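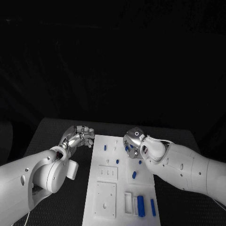

My aunt left me the house at Hindilthorpe on the understanding that I would have it cleared by the spring, and with it came the matter of the Stotus. According to the family the Stotus was a game, very old, brought over by somebody's grandfather and played by two people who were not permitted to speak. I had my doubts. I had never seen it played, and every cousin I rang described it differently. One swore it was a kind of draughts. Another said pegs, blue ones and white ones, stuck in a white board, and that you could tell who was winning by whether the blues stood up or lay over. A third said it was cards and always had been.

I found the rules before I found anything to play it with. They were in a biscuit tin under the stairs, typed, with a rust mark where the paper clip had been. Rule one said the older player was the Shim and the younger was the Erar. Rule two said the Erar must lose. There were 18 rules and the rest of them concerned what to do if the Erar did not lose.

I put the kettle on and read them again. I am an insurance assessor by trade, and I know what a document looks like when it has been written after the event. Rule nine forbade the Erar from leaving the district. Rule 14 required the Erar to pay 1,340 dollars to the Shim, “being the cost of the roof”. My mother was my aunt's younger sister. She left the district at nineteen, and the roof over my head was green Colorbond, quite a good one.

When I rang the cousin who favoured draughts and read him rule 14, he went quiet and then said well, those old games, you know. I said old games didn't generally have a line item for guttering. He said I'd always been difficult, same as Mum.

The neighbour came by in the afternoon with a bag of lemons. She had lived across the paddock for most of her life and I asked her straight out whether she'd ever seen the two of them play.

“Play what?” she said.

“The Stotus.”

She thought about it, or was polite enough to look as though she did. “They used to sit on the verandah and not talk,” she said. “I wouldn't have called it playing.”

After she'd gone I went through the rest of the tin. Buttons, a dead torch, a receipt from the hardware for over 500 roofing screws. Under the receipt was an envelope with my mother's name on it, unsealed, and in it a cheque made out to her for the full amount, signed by my aunt and dated the November before I was born.

I turned it over a few times looking for the catch. Then I took the lemons in off the step and went to find a knife.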